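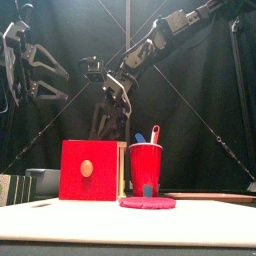
February, late. Should be asleep. Feet still frozen from the touchline.

Lost again, 3-2, and it was 2-2 until the last minute, which makes it worse. Whole bus home silent except for Arlo eating chips. Their winner was a deflection off Lacey's knee. She thinks it's her fault. Told her it would have hit anyone standing there. She put her hood up and looked out the window.

Then the club meeting, straight after, no time for a shower. Stood at the back in muddy socks. Bernadette did the talking. Zallton are not renewing the shirt deal. We all sort of knew, they stopped sending anyone to games before Christmas. But hearing it said out loud - different. She had the numbers on one sheet of paper and read them too fast, and somebody's dad kept asking her to go back to the bit about the floodlights.

So. Options as I understood them, writing them down before I forget:

Drendeo might come in but only for the youth teams and only if they get the name on the stand. The stand is a roof and four benches. Fine by me, call it what they like.

Or put the membership up to 60 dollars. Groans. Anika said she'd pay it tomorow but half her team couldn't, and there's kids sharing boots already. Good point and well made, and she sat down again very quick and went red.

Or drop out of the cup next season, save on travel. I hated that one. Didn't say so. Should have. Kept thinking of a good sentence and then the talk had moved on.
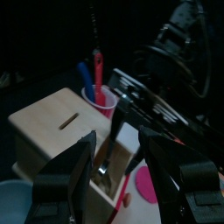 Chrysanthi did speak up, said if we quit the cup we'd lose the older girls by summer, they'd all be off to Bajwa Park. Bernadette wrote that down. No vote. Another meeting in two weeks. There is always another meeting.

Afterwards in the parking lot, coach caught me. Wants me at left back for the Orau game. LEFT BACK. I have not played there since I was eleven. Said yes obviously. What else do you say with your bag on your shoulder and your mom flashing the headlights. Mom says it's a compliment. Mom also thinks offside is optional.

Things to do:
Find the other shin guard (under the bed? car?)
Wash kit, it's been in the bag since the last one, don't think about it
Text Lacey. Something nice, not about the knee
Ask Anika who does the boot swap, I've got two pairs that don't fit
Left foot. Wall. Every night. Ten minutes at least
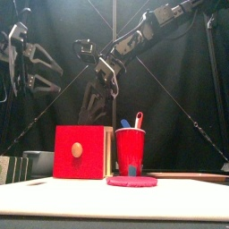
Two arms, white table, red box.

Knee is sore where I landed on it in the first half. Ice for a bit, then forgot the ice and now there's a wet patch on the rug. Math not done. Will do it on the bus - no, I'll be sick if I do it on the bus. Lunch then.

Keep going over the second goal. Arlo's brother filmed it and you can see I'm just standing there, pointing. Who am I pointing at? There's no one there. Anyway it was a decent header from their number nine, she was good all game, no complaints about her.

Text back from Lacey just now. Thumbs up and a picture of her dog. Ok. Good. Alarm set for 6, light off, definately stretching in the morning.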